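The new arm on the trim line at Beaudoin was six weeks old, and Florence Girard had already stopped calling it "the thing." She called it Cavex, because that was what the manual said, and she talked to it the whole shift!

"Easy on the felt," she told it. For 13 years she had leaned into gray panels with both shoulders, and now she stood upright with a tablet and taught the arm where to press and when to let go. Her wrists had quit waking her at night – she wanted everyone to know that.

Rasa Paju missed the old rhythm a little, the two of them bent over the same panel and gossiping. But there was time now to walk over to Funmilayo at station 51 and learn the wiring, a thing she'd asked to do since February.

"Look at it go," Florence said, and Rasa put down her coffee and came to look.

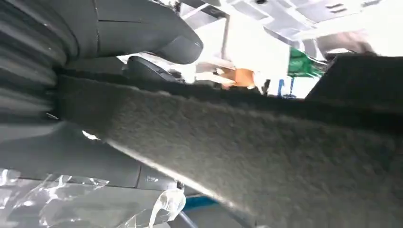 What does Florence do now that the arm handles the pressing?
She teaches it where to press and when to let go, working from a tablet.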